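Chege商场试行散装食品自带容器购买

2023-07-06　来源:本地新闻

Chege商场一楼的散装食品区本月起接受顾客自带容器,首批开放的品种有20种,包括大米、燕麦、红豆、花生和几种干果。顾客先在入口处的台秤上称出空容器重量,打印标签贴好,结账时由收银员扣除。

商场食品部负责人莎伦·穆希(Sharon Mushi)介绍,散装区去年秋天设立,原先只提供纸袋。“不少老顾客来问能不能用自己的罐子,我们先在干货上试,熟食和腌制品暂时不放进来。”她说,自带容器须干净、干燥、有盖,玻璃、金属和硬质塑料均可,容量不超过2升。

供货商Jelby公司负责补货和每日清洁。该公司的埃德姆·阿桑特(Edem Asante)说,取货用的勺子每天更换两次,坚果类与谷物类分开存放,对花生过敏的顾客可向柜台要求使用单独的工具。

散装区营业时间为上午9时至晚上8时。按目前标价,燕麦和红豆比同品牌袋装产品便宜大约16%,干果价格基本持平。
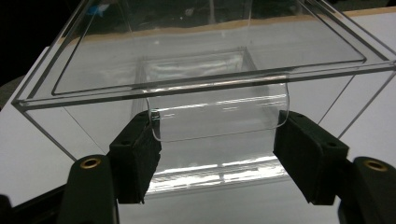

透明亚克力盒与弧形透明塑料件

试行期到9月底结束。商场表示,届时将根据销量和顾客意见决定是否增加食用油和洗涤用品。市民可在一楼服务台填写意见表。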